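Shape sorting table a hit at Griradel toy library

Families have been calling in all through July to try the new shape sorting table at the Griradel toy library, and what a cheerful lot of noise they have made of it! Aisling Coughlan, who runs the morning sessions, says 254 children have had a turn so far – some of them more than once, and one or two grandparents as well.
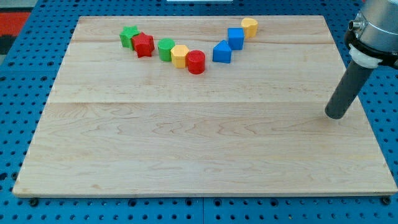
Aisling wanted pieces that small hands could tell apart by feel as well as by colour. The green and red stars have been great favourites, she says, though the yellow hexagon has its admirers too. Sessions start at 9 in the morning.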